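Small Parts, Small Tempers: Sorting a Workshop Without Losing a Weekend

There are two kinds of workshop. In one, every screw has a labelled drawer. In the other, there is a biscuit tin. I ran the biscuit tin system for years, and I can report that it holds everything except the thing you opened it for.

What follows is how I got out of the tin. Some of it is my own and some was pressed on me by Nanna Brøndum, who rents the unit next to mine in Fadcombe and cannot see a jar without decanting something into it.

Start by tipping it all out

Choose a table you won't need for supper. Tip the tin out on an old pillowcase, so you can gather up the corners and pour everything back when your nerve goes. Mine took two evenings and produced a pile of wood screws, picture hooks, half a hinge, a great many rawlplugs and a Danish coin.

Sort coarsely first. Screws, nails, things with a hole in the middle, and everything else. Don't start dividing by length at this stage or you'll still be at it when the clocks change. Fine sorting is for the second round, and for some categories the second round never comes. I have never needed my panel pins in order of size.

Open-fronted bins beat lidded boxes for anything you reach for more than once a month. A lid is a small tax on every screw, and after a while you stop paying it and leave the screws on the bench.

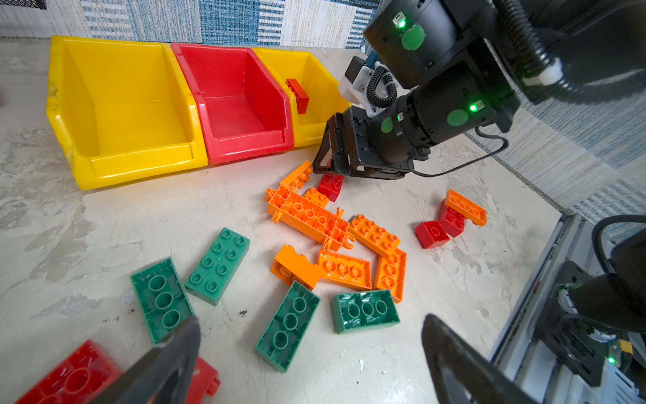
How many bins should I buy to begin with?

Fewer than you want to. Buy 4, live with them until they overflow, and let the overflow tell you what the fifth one is for. I bought 41 in one go from a closing-down sale in Genden and spent the winter inventing categories to fill them. I had a bin for "brass, misc." and another for "brass, other".

Colour, and its limits

Everyone decides at some point to colour-code. It works nicely if you keep to two colours and they mean something simple: wood in one, metal and masonry in the other. Past three you'll need a chart on the wall, and then you are consulting a chart to find a washer.

Labels are better. Write what the thing is in the words you mutter when looking for it. My most useful label reads "long ones for the shed". Leif Mikkelsen, who helped me put up the racking, labelled his by thread pitch and rings his own son to ask where the coach bolts are.

Masking tape and a marker will do. Tape peels off cleanly for a few months, after which it becomes part of the bin. Warm it with a hairdryer and pull slowly at a low angle. White spirit on a rag shifts the gum, but try it on the underside first, as some plastics go cloudy.

Getting things off the bench

Once the small stuff has a home, you'll notice that the bench is still covered. This is the medium stuff: glue, sandpaper, the good tape, the bad tape, and whatever you call those clamps that only open halfway. It wants to go up the wall.

Wire baskets and mesh shelves are my choice over solid ones. Sawdust falls through, which means you sweep one floor instead of dusting four shelves, and you can see from below whether the wood glue is up there or whether you lent it to Nanna. Small items also fall through, so put a bit of offcut lino in the bottom of any tier that has to hold them.
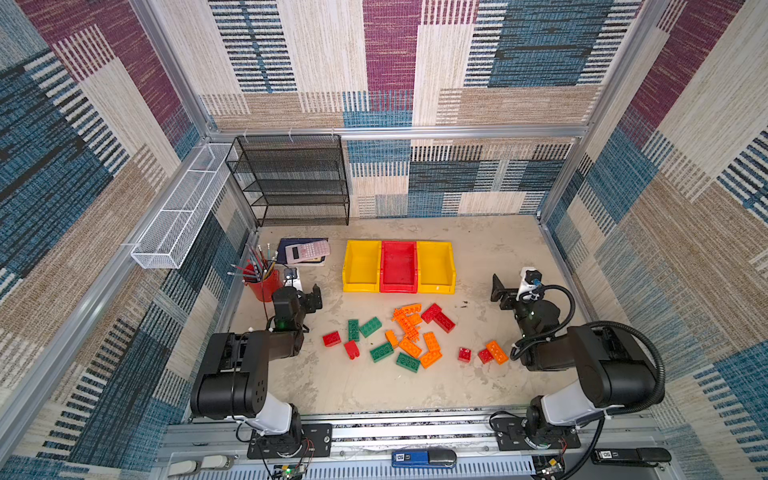

Measure before you drill. My wall run is 148 cm, and I managed to buy shelving for a longer one, having measured with enthusiasm and one end of the tape. Mark the fixings in pencil, hold the thing up, step back, and have a cup of tea before committing. Mine has 600 mm between uprights, which suits sandpaper sheets and paint tins and leaves an awkward gap where I keep the radio.

Check what the wall is made of, too. Plasterboard needs proper fixings, the metal sort that spread out behind, and old brick needs patience. If the drill suddenly goes in very easily, stop. You have found either a void or something you'll be hearing about from an electrician.

Heavy things low, light things high, and anything that leaks on the bottom with a tray under it. Linseed oil rags don't go on any shelf at all. Lay them out flat outdoors to dry, away from anything that burns, and never leave them balled up in a bin, as they can catch fire by themselves.

Keeping it that way

Keep one bin with no label. Everything you can't face putting away goes in there, and when it's full you sort it, standing up, with the radio on. It's the biscuit tin again, I know, but a smaller one, and it has no lid to hide under.

Mine is due. It has been due since October.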